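Ticket 4000: Right hand stops short of the drawer handle after controller update
Component: whole-body control / arm reach
Status: Resolved
Opened by: Niamh Ní Mhurchú
Assigned to: Leonardo Russo

Niamh Ní Mhurchú
Since I moved to the new Tilby build, the right hand goes out over the desktop and then just stays there. No fault, no emergency stop, legs happily balancing the whole time. The planner says "goal reached" and the next step never starts. I've run it from the same start pose 16 times and got it every time, which is great news for debugging!

Leonardo Russo
Lovely, a repeatable one. Can you send the planner log and the joint log from the same run? Please leave the drawer task exactly as it is and don't touch the gains yet.

Niamh Ní Mhurchú
Both attached. I also replayed the run in the simulator and it goes through perfectly there, so I'm suspicious of perception. The planner gets its desk height from the depth map, and the desktop is plain white with very little for the matcher to hold on to.

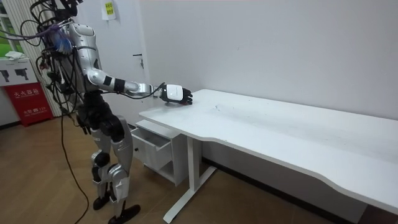
I overlaid the fitted plane on the point cloud and it sits 58 mm too high at the near end. So the planner thinks the desk is up there, adds its clearance, and decides the path down to the drawer is blocked. The fallback goal is "hover above the surface", and that one it reaches just fine.

Leonardo Russo
Beautiful find. That explains the false "goal reached" too - the fallback overwrites the original goal ID, so the task layer waits for a result that never comes. We have 2 bugs here, and I'm keeping both in this ticket.

Parvaneh Daneshvar
Jumping in from perception. The plane fit in this build drops low-confidence points before fitting. On a blank surface that throws away nearly everything except stray returns from the hand itself, so the fit gets dragged upward. Try masking the arm out with the forward kinematics first. The flag is mask_self and it's off by default.

Niamh Ní Mhurchú
mask_self on, error down to 4 mm! The hand now heads down past the desk edge to the drawer. I did need to restart the perception node, reloading the config alone had no effect.

Leonardo Russo
Patch is up for the other half. The fallback now keeps the parent goal ID and returns "goal degraded", so the task layer can retry or stop cleanly. I added a replay test built from Niamh's logs, and it fails on the old code and passes on the new one.

Niamh Ní Mhurchú
Merged locally and ran the full open-and-close sequence with no stalls. I really like the new status, it makes the log so much easier to read. Happy to close.

Leonardo Russo
Closing. mask_self goes on by default in the October build. Parvaneh is opening a separate ticket for the config reload.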